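Freitag, 21. Februar 2020

Ich hatte ja im letzten Beitrag versprochen, endlich einmal etwas über unsere Hausregeln zu schreiben, und seitdem haben mich so viele von euch daran erinnert (danke, das freut mich wirklich!), dass ich mich heute Abend mit einer großen Kanne Tee hingesetzt habe. Es geht also um Regeln. Um das Blatt Papier, das bei uns im Projekt Jollau neben der Tür hängt und inzwischen so viele Bleistiftnotizen trägt, dass man die ursprüngliche Fassung kaum noch lesen kann.

Angefangen hat es mit zwei Seiten, die ich an einem Sonntag heruntergeschrieben hatte und auf die ich ziemlich stolz war. Da stand viel von Verantwortung und Sorgfalt und wenig, woran man sich morgens um acht tatsächlich halten konnte. Tamer Qaisi hat sie gelesen, höflich genickt und dann gefragt, wie weit man denn nun vom Arm wegstehen soll, wenn er sich bewegt. Tja. Das stand nirgends.

Wir arbeiten an Haushaltsaufgaben, vor allem an Wäsche, und gerade da wird man schnell nachlässig, weil alles so harmlos und vertraut aussieht. Ein Korb, ein paar Kleidungsstücke, was soll da schon passieren? Aber ein Greifer macht keinen Unterschied zwischen einem Ärmel, der im Korb liegt, und einem Ärmel, in dem noch ein Arm steckt! Deshalb steht bei uns ganz oben: Solange die Antriebe frei sind, fasst niemand in den Korb. Auch nicht kurz, auch nicht, um nur schnell etwas zurechtzuzupfen.

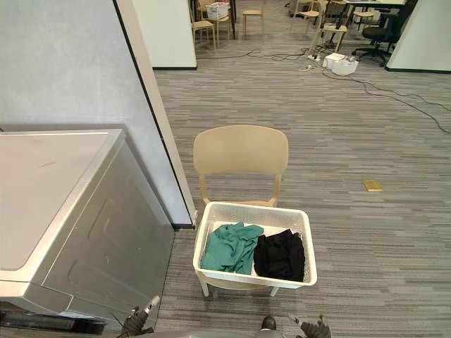

*Der Wäschekorb auf dem Stuhl, direkt neben dem Gerät.*

Die zweite Regel betrifft den Boden, und über die haben wir am längsten geredet. Kabel gehören an den Rand oder unter eine Abdeckung, und was herunterfällt, wird vor dem nächsten Durchgang aufgehoben. Das klingt nach dem, was die Großmutter immer gesagt hat, und so ist es wohl auch. Nur stolpert man eben anders, wenn man beim Rückwärtsgehen den Blick auf einer Maschine hat, und ich kenne keinen, der dabei auch noch nach unten schaut. Ich selbst am allerwenigsten, fragt lieber nicht nach meinem Schienbein.

Dann der Not-Halt. Bei Civevby, wo ich früher war, gab es dafür eine ganze Mappe, wunderschön sortiert, und wer den Knopf suchte, musste erst einmal überlegen. Bei uns hat immer eine Person den Taster in der Hand und macht in dieser Zeit nichts anderes: kein Telefon, kein Protokoll, kein Kaffee. Nach 30 Minuten wird gewechselt. Anfangs fand ich das übertrieben kurz, inzwischen merke ich aber selbst, wie nach zwanzig Minuten die Gedanken zum Abendessen wandern (diese Woche meistens zu Linsensuppe).

Am liebsten ist mir trotzdem die Sichtprüfung, obwohl sie die langweiligste von allen ist. Vor dem ersten Start geht man einmal um alles herum, schaut sich Manschetten, Schrauben und Kabel aus der Nähe an und schreibt auf, was einem auffällt. Risse im Gummi, eine Schraube, die ein wenig weiter heraussteht als gestern, ein Kabel, das scheuern könnte. Angefasst wird dabei nur, was stromlos ist. Und ganz wichtig: Auch wenn alles in Ordnung ist, kommt ein Eintrag ins Heft, mit Kürzel und Uhrzeit. Ein leeres Feld kann nämlich beides heißen, und hinterher weiß keiner mehr, was gemeint war.
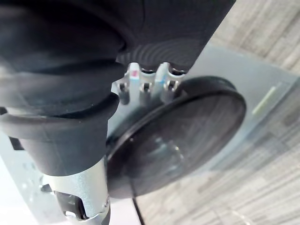
Tamer Qaisi meinte dazu, das Heft nütze erst dann etwas, wenn auch jemand darin zurückblättere, und er würde lieber weniger Punkte prüfen und dafür jeden Freitag die ganze Woche durchlesen.

Da hat er recht, und ich habe es gleich unten auf das Blatt geschrieben, mit Bleistift, wie alles andere. Heute haben wir es zum ersten Mal so gemacht und dabei dieselbe Notiz zu einem scheuernden Kabel an drei verschiedenen Tagen gefunden, in drei verschiedenen Handschriften. Jeder hatte es brav eingetragen, und jeder hatte gedacht, die anderen kümmern sich schon. Seither gibt es eine Spalte mehr, nämlich für den Namen desjenigen, der es erledigt.

Offen ist noch, wie wir es mit Besuch halten. Im Moment gilt, dass Gäste erst hereinkommen, wenn alles steht, aber das führt zu viel Warterei vor der Tür, und im Februar ist es dort wirklich zugig. Falls ihr das bei euch besser gelöst habt, schreibt mir bitte in die Kommentare, gern auch ausführlich! Die saubere Abschrift des Blattes stelle ich hier ein, sobald ich meine eigene Schrift entziffert habe.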